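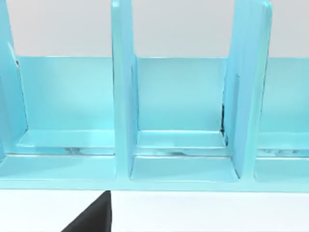

A light blue organizer rack in simulation, its visible bays empty, with one dark gripper finger at the base rail. Putting things away in racks like it is one of the chores in Neltden's new test.

Robots are getting better at tidying up, and a little better at shop work too

December 25, 2025

If you have ever watched a toddler put blocks back in a box, you have a pretty good idea of what a chore robot looks like at the end of this year. It is slow, it stops to think, it sometimes goes for the wrong block, and every so often it does something so neat that you want to clap. That is the feeling you get from reading the latest results out of Neltden, the small robotics lab that has spent most of the year asking machines to do the jobs most of us would happily hand over.

The lab put out its year-end chore report this week. It covers 259 chores, split between the home and the shop floor, and it asks the same thing of each one: can a robot arm finish the job from start to end with no help? For 147 of them the answer was yes on at least half the tries. That leaves plenty undone, but last March the list of passes would have fit on a sticky note, and it's hard not to get a bit excited about the change.

The chores are ordinary ones. Put the plates in the rack. Sort the mail into slots. Hang up a wet towel. Match the right lid to the right tub. On the shop side there is bagging, shelf facing, breaking down cartons and restocking small parts in divided racks, which the report treats as a kind of cousin to loading a dish rack at home. The skill is much the same in both places. You have to get a thing into a narrow space without knocking the walls of that space on the way in.

That one has been a headache for years. A divider a person would barely notice is a real obstacle for a gripper. The fingers need room of their own on top of the room the item needs, and a small error in where the robot thinks the divider stands is enough to push the whole rack across the table. Neltden's answer has been practice, and lots of it, in simulation first. The arm tries the move in a made-up room where a bumped rack costs nothing, and then the skill gets carried over to a real bench.

Carrying it over is still the rough part. Plastic in a computer slides the way the computer says it should. Plastic on a bench has a bit of grease on it, or a warp from the dishwasher, or a sticker somebody half peeled off. The report is refreshingly open about this. Slot-filling chores that went well in simulation lost ground on the bench nearly every time, and the worst drops came with soft items like bagged snacks and folded cloths (anyone who has tried to file a dish towel upright will sympathize).

The hard goods were the happy surprise. Boxes, jars, markers and plastic cases went into their bays well enough that the lab has started timing the job as well as scoring it. Its best run filled a six-bay rack in 175 seconds. A person would do that in a fraction of the time and probably while on the phone, but the arm did it with no drops and no second tries, and it did it with a rack that had been moved to a new spot before the run.

That last bit matters more than the clock. Older systems could be very quick as long as nothing shifted. Move the rack a hand's width to the left and they would set a jar down with great confidence on bare table. The newer control software, which the lab calls Mellow, keeps checking where the dividers are while the arm is on its way, and it will back off and line up again if the gap isn't where it expected. It makes the motion look shy, with a lot of small pauses near the rack. It also means far fewer crunches.

Shops have begun to take notice. Manalo, a chain of craft and hardware stores, has been trying the same software on an after-hours restocking bench at one of its stores. The bench handles small boxed items only, and a member of staff still brings the stock over and takes the filled racks away. Manalo says the staff there like it best for the dullest job in the building, which is sorting returned items back into their sections. The company plans to keep the trial going into the spring.

Home use is further off. The report has a whole section on kitchens, and it makes for humbling reading. Wet dishes are a problem, and so are clear glasses. Drawers full of mixed utensils remain a disaster, with the best system clearing fewer than one in four. Laundry sits somewhere in the middle: towels are coming along nicely, shirts are hit and miss, and fitted sheets were left out of the test this year entirely.

Cost is the other catch. The arms used in the report are lab machines, and none of them is something you would bolt to a kitchen counter. Pumodard, which makes lighter arms for schools and small workshops, has said it will offer a version that can run the same software, but it hasn't given a price or a date. Until it does, the household robot is going to stay a thing you read about.

Still, go back and look at what has moved this year. Putting jars in a rack that somebody nudged was a research problem in March, and now it's a timed event. Opening a cupboard that sticks went from nearly hopeless to better than even. Wiping a table, including the crumbs at the edge, passed for the first time. These are small chores, and they are also the ones that eat up a weekday evening, so every one that crosses the line is worth a little cheer.

Neltden will rerun the full list next year with the same scoring, and it is adding more shop jobs at the request of stores that read the early results. The lab is also taking suggestions for new home chores through its website. Matching socks has already been put forward more than any other.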